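Syafiqah Kwok
Oct 4, 2026

OK so I've been putting this off, but a few of you asked what I think of the two hand-held grippers we've been living with, so. Thread. It's long, get a drink.

1/ Quick background for the new people. We collect manipulation demos with hand-held grippers, one in each hand, and we train on the result. The pair we started with is from Hirneo. In September a pair from Vokness showed up and I've been switching back and forth ever since.

2/ The order I care about things in: does it hold the object, does my wrist survive, does the tracking stay put, is the cable annoying. Price is somebody else's department (thank goodness).

3/ Holding stuff first. The Hirneo jaws close harder. You squeeze, they bite, great for anything with an edge. But they're terrible with soft packaging! I crushed so many crackers. There is a bag of crumbs in my desk drawer and I've stopped explaining it.

4/ Vokness has way more give in the trigger. The first day I hated it, felt like squeezing a sponge. By the third day I was picking up wrapped snacks without leaving a dent and I kind of got it.

5/ Someone replied to my last thread asking if you can just put softer pads on the Hirneo. Yes, and we did. It helps a bit, and then the pads peel at the corners after a long session and you're re-gluing instead of working. If anybody has a glue that lasts, my replies are open.

6/ Wrists. I did 500 episodes on each pair before letting myself have an opinion. Hirneo sits a little forward of the hand, so you're always fighting the nose dropping. Fine for 20 episodes. By episode 56 or so of a session I was resting my elbows on the table, and then you can see it in the data, all my reaches get short and lazy.

7/ Vokness is heavier on the scale but it sits back over the hand and I just don't notice it as much. My coworker with smaller hands says the opposite, for the record. Try both if you can.

8/ Tracking. I thought this would be the big one and it's pretty close. Both drift if you whip them around. Hirneo recovers quicker. Vokness sometimes sulks until you hold still and let it find itself again, and you lose that episode, and you say a word.

9/ Controller software, ugh. We run both through Dizon so the logging is the same. Hirneo just connects. Vokness wants to be plugged in left hand first, then right, and if you do it backwards it swaps them and doesn't tell you. I recorded a whole morning with my hands swapped. A WHOLE MORNING.

10/ Fingers! I know some of you only came for this. We've been trying a flat plate-shaped finger too. For lids and bin walls I love it, there's so much surface to push with. For small round stuff it's meh, you end up nudging the thing into a corner and hoping.

11/ Which brings me to the task I use for everything now, bin and lid. A snack in the bin, lid off to one side, two hands, close it up. It sounds so easy and it finds every weakness you've got. 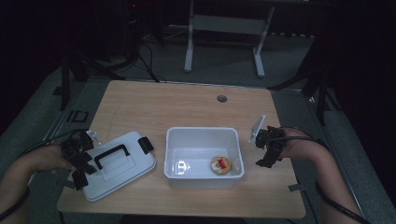
Syafiqah Kwok

12/ Lid on the left, bin in the middle, and I like to go at the lid with the left hand first. The black handle on top is a nice thing to aim for. Getting the lid square over the bin is where I lose most of my tries, the left hand wants to twist and the right one has to steady the rim without shoving the whole bin away from me.

13/ Cables, since you can't talk about wired grippers without it. I run each one back along my forearm. Let it hang off the front and it'll tug right when you're lining up the lid. I tried Stulen sleeves to keep them tidy and they're comfy but hot. Off by lunch.

14/ So which one? For soft or wrapped things, Vokness. For hard edges and quick setup, Hirneo. If I had to hit 1,000 episodes with one pair I'd pick Vokness and write LEFT FIRST on the wall in marker.

15/ Next up I want to try mixing them, one brand per hand. Dizon may or may not let me. If you've done it, tell me how you handled calibration, because my first attempt had the two hands living in different rooms.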